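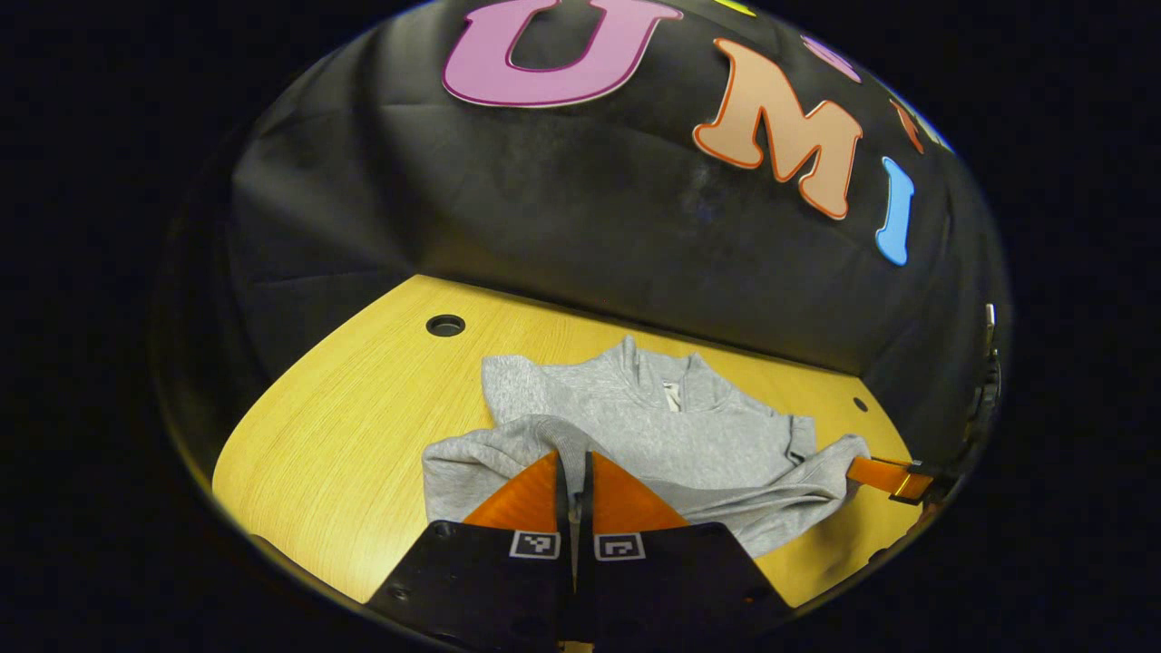
**Vol. 6, No. 18**

# Counting Mussels Won't Save Them

Friday, June 15, 2018

The Woltard River Fund wants credit for putting 3,000 young mussels back into Clarner Creek. I went to the meeting where the number was read out, and people clapped. I kept my hands in my lap.

Hatchery mussels are easy to count on the day they leave the truck. What I want to know is how many are alive two summers later, and on that the fund's report has one paragraph. Crews found 122 of the tagged animals last September. Farzana Cheema, who wrote the report, says mussels burrow and a low count doesn't prove they died. Fair enough. It doesn't prove they lived either.

Meanwhile the old Gurnuline culvert still blocks the fish that carry mussel larvae upstream. The banks above it are bare dirt, and every hard rain sends silt down over the gravel. Sidra Janjua has been asking the county to replace that culvert for six years. She gets a polite letter each spring.

I don't doubt that the hatchery staff care. I doubt the order of things. A new pipe and a strip of willows make a dull press release, and a bucket of baby mussels makes a good one, so we keep buying buckets.

Before the fund asks for another round of money, it should publish the full survey, site by site, including the stretches where divers came up with nothing. I'd read that before I'd clap.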